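About Gresmont

Gresmont designs and services ventilation and climate equipment for laying-hen houses. We work with egg producers who keep between 200 and 800 birds per pen, in single-story houses with side inlets and end-wall fans. The company is based in Grumville, where it has its office, parts store and repair bench.

What we supply

Our main product is the Teveo controller. It reads temperature, humidity and ammonia at bird height and sets fan stages and inlet openings to match. Each unit handles up to seven fans. Settings are entered at the panel in the service room and are kept through a power cut. Alarm contacts are wired separately from the control circuit, so a failed board does not silence the alarm.

We also supply replacement inlet flaps, shutter motors, probe cables and fan belts. Parts for the older Bisgaard panels are still stocked, although the panels themselves are no longer made.

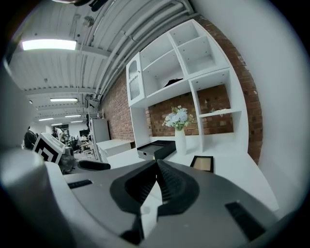 Tray on a white tabletop

How a job is done

A site visit comes first. We measure static pressure with all fans running, check the inlets for leaks, and note where birds crowd or avoid the litter. A written report follows with fan curves and a price. Most houses need new seals and a revised inlet schedule before they need more fan capacity, and the report says so where it applies.

Installation is scheduled between flocks, when the house is empty and washed down. Probes are calibrated before the birds arrive and again after two weeks. Customers get a wiring diagram, a settings sheet and a spare probe.

Service

The service contract covers one visit a year, normally in May, ahead of the summer load. Calls about a stopped fan or a standing alarm are answered day and night. We now maintain more than 300 houses.

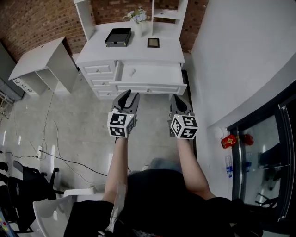
Grumville Layers wrote to us that the ammonia readings in their oldest house had come down after the inlets were reset, and that they would have liked the settings sheet in larger print. The sheet has been reissued in a larger size and can be requested from the parts store.

Page last revised Oct 5, 2018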